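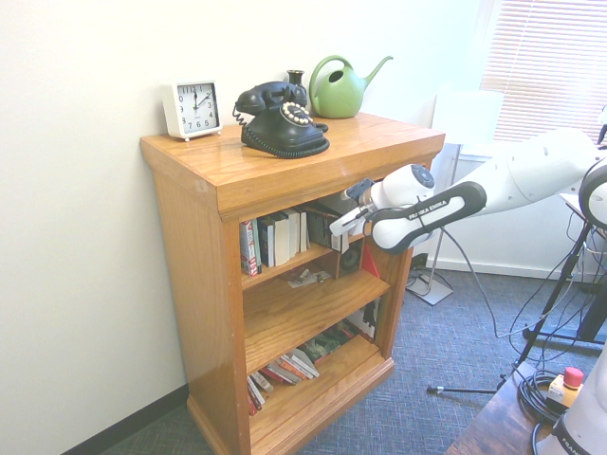
Ziad Hourani will talk about almost any subject provided it is furniture. He has been clearing and refitting other people's spare rooms for long enough to have opinions on skirting, and he delivers them standing up, one hand on whatever he is about to condemn. This afternoon it is an oak bookcase, waist-high, with three open shelves and a top that sticks out far enough to bruise a hip. A black telephone with a dial sits on it, along with a white alarm clock and a bright green watering can. "People think a bookcase is for books," he says. "A bookcase is for the top of the bookcase."

He means this as a complaint, though he delivers it with some affection. In his experience the shelves of a low bookcase fill up in the first week and are then left alone for years, while the top changes constantly. Keys, post, a mug, the thing you meant to take back to the shop. "You can date a household by it. Like rings in a tree, only with more batteries."

I ask him about the middle shelf, where a few papers have settled near the front and the rest is bare wood.

"That's the shelf of good intentions," he says. "Everybody has one. You clear it for something important and then you put a receipt on it."

Hourani began in removals with a firm called Groltier, where he learned to carry a wardrobe down a spiral staircase and, by his own account, very little else. He left after a disagreement over a piano. These days he works with Szu-yu Chung, who does the measuring and the invoices and most of the talking to clients, Hourani being inclined to tell them the truth. Between them they charge 300 pounds a room, which covers sorting, shifting, one trip to the tip and what Chung calls "the conversation".

"The conversation is where he says they own too many chairs," she explains from the doorway. "I bring biscuits."

The oak bookcase, he reckons, is a decent one. He likes the thick moulding along the front of the top and the way the base flares out to meet the carpet. What he can't abide is where such things usually end up, pushed flat against a wall as though they'd been told off. He prefers a bit of an angle in a corner. I point out that this loses you a triangle of floor. He looks at me for some time.

"What were you going to do with the triangle?"

On telephones he is softer. He grew up with a dial phone in the hall and maintains that it improved the family's manners, chiefly by being too much bother to use. "If somebody had a nine in their number you thought hard about whether you liked them." He has no patience with people who buy an old one and stick it in a cupboard. It should have a surface to itself, he says, or near enough, and he'll allow a small vase behind it if the vase knows its place.

The watering can worries him. A watering can on bare oak is, in his view, a ring waiting to happen, and he has spent more evenings than he would like rubbing at pale circles with a cloth and a tin of Buvora wax. Does the wax work? "It makes you feel you've tried." He would put the can on a saucer. Chung would put it in the kitchen. They've had this argument before and it doesn't seem to be getting anywhere.

We move on to books, a subject I had assumed he would enjoy. He doesn't much. He once shifted a private library of 1777 volumes up two flights for a retired schoolmaster named Brijesh Chauhan, who stood at the top with a list and ticked them off. It came to 1776. They found the last one in the van, under Hourani's sandwiches. It was a guide to walking in the Lake District, and Chauhan had a second copy.

"I've still not forgiven either of them," he says.

What should a person do, then, with a half-full bookcase and no wish to hire him? He thinks about it with evident reluctance. Take everything off the top and dust it. Stand the tall books at the ends, where they have something to lean on besides each other. Deal with the papers, by which he means bin them. Then put back whatever you missed.

"And if you missed none of it?"

"Then you've got a nice clean bit of oak," says Hourani. "Give it till teatime."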